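Best way to pack spouted food pouches so they don't burst?
Asked by Asnakech Dinsa, 3 replies wanted, 2 received

Hi all! I'm putting together snack parcels for my sister's kids up north (she's 114 km from a decent grocery store, poor thing) and I keep going back and forth on the squeezy pouches, the kind with the little screw cap. Last June one popped in the box and we had mango on everything, including a birthday card.

Right now I've got everything spread out on the big white table and I'm trying to work out what goes in a tray and what goes straight in the carton.
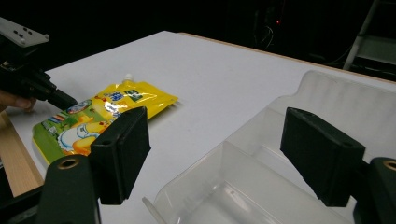 Do I lay them flat or stand them up with the caps at the top? And do you tape the caps? My mum swears by tape but it leaves gunk all over the spout.

Hafþór Ladefoged
Flat, and alternate the cap ends so the stack stays level. I'd skip the tape, just check each cap is done up tight and pop the lot in a zip bag. Put the heavy stuff UNDER them, never on top. I use the shallow Vollham trays, they fit my cartons nicely, but any tray with a bit of a lip will do.

rosow773
we just put ours in a sock lol. never had one go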